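Mistimia > Working papers > Household objects > Section 3

3. Baskets and the carrying of small amounts of food

3.1 Background

In the previous section we discussed how bags are kept and used again at home. In this section we turn to the basket with a handle, which was mentioned less often in the interviews but which, in our opinion, has a more interesting place in the kitchen. A bag is mostly for the way between the shop and the house. A basket stays in the house, and it changes its job several times in one day. In the morning it may hold fruit on the table, and in the evening it may be used to bring the same fruit to another room.

The earlier study in Skillville (Govindasamy, Section 2) treated the basket only as a storage object. Storage was measured by how full the container was, and a basket with one or two pieces inside was recorded as "not in use." We do not think this is correct. Many of our participants told us that they carry the basket when it is almost empty, and that they do so on purpose. For them the basket is a kind of tray with walls. It keeps a round or oval fruit from rolling away, and it leaves the second hand free for the door or the light.

3.2 Material

The household survey received 3189 answers. From these we selected 55 households for a longer interview, and 10 of them agreed that we visit the kitchen. The survey was closed on 24 August 2023 and the last kitchen visit took place in October of the same year. The answers were coded by Adi Govindasamy and then checked again by the second author, who did not see the first codes. When the two codes were different, we talked about the case until we agreed, and a few cases that stayed unclear were left out.

Almost 600 of the answers included a free comment about baskets. These comments were short, often only one line, but they were very useful for us, because we had not asked for them directly. The question was about containers in general, and the word "basket" was chosen by the participants.

3.3 The handle and the wall

Two parts of the basket were named again and again in the comments, the handle and the wall. The people who like a fixed handle say that the basket can be taken quickly, without looking. The people who do not like it say that it is in the way when they want to put in something large, such as a melon or a head of cabbage. In the kitchens at Hindanell we saw both opinions in practice. One family had removed the handle completely and used the lower part as a drawer for onions.

The wall is important in a different way. A high wall protects the food but hides it, and hidden food is forgotten. Several participants told us about a lemon that they found too late. Openings in the wall help here, as the color of a fruit can be noticed from the side. They also let water out after washing, so the same basket can be used at the sink and at the table. Against this, small things such as cherries or garlic cloves can get stuck in the openings, and crumbs collect in the corners of the floor.

We also looked at where the food lies when there is little of it. A full basket does not allow much movement. In a basket with only one piece, the fruit can roll until a wall stops it, and the side of the basket then does the work which in a full basket is done by the other fruits. Figure 4 shows a light mint-blue plastic basket, held by its arched handle above a dark tabletop, with one yellow fruit resting against the inner wall. The slots in the sides and the bottom are of the type that our participants described as "easy to wash." According to the coding rules of the Skillville study, this basket would be counted as not in use.

Figure 4. A slotted basket with an arched handle and a single fruit inside. A red apple lies on the raised shelf behind. 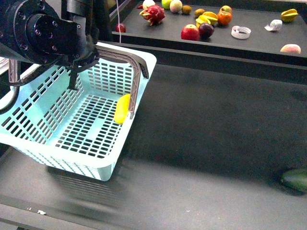 3.4 Consequences for the coding

For the rest of this paper we use three codes for a basket: standing, carried, and put away. The amount of food inside is written down separately and does not change the code. With this rule, the Kwan data can be compared with ours after a small correction, which we explain in Section 4. We did not recode the oldest part of the Kwan data, as the original notes do not say if the basket was moved or not.

Contact: Mistimia working papers office | © 2023 Mistimia | Back to top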